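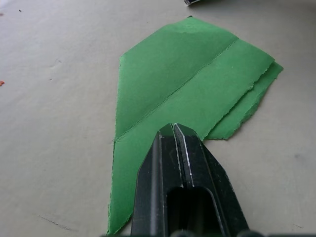 # Pindolo paper folding set

Pindolo is a small collection of recordings about folding one sheet of paper by hand-sized steps. It belongs to the Varnisix project on everyday table tasks. This file explains the paper, the folds and the folders.

## Paper

All sheets in this part are green. We bought one pack of 700 sheets from a shop in Liem and we used the same pack until the end. Some sheets were torn to size along a ruler, so please expect rough borders. We did not remove them from the set.

## Folds

| Code | Meaning |
|------|---------|
| `F1` | one diagonal crease |
| `F2` | second flap laid over the first |
| `F3` | free fold, no target shape |

The label describes the fold that was asked for. The result can be different, especially in `F3`.
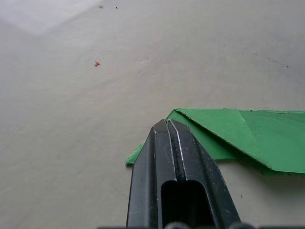
*Green sheet with one flap on top of another and a diagonal crease.*

## Contents

- 803 recordings in total
- 42 of them have no fold label (see `unlabeled.txt`)
- `Brorkura/` holds the sessions from July, with the same paper

## Known problems

1. In over 40 recordings the lower layer is hidden for a long time. The layer count in these files is a guess and has the mark `?`.
2. A torn edge is sometimes marked as a crease. If you find such a case, write the recording number in `errors.md`.
3. Sheets were used more than once in `F1`. An old crease may be there before the new one is made.

## Use

Free for research and teaching. Please keep this file together with the data when you copy it.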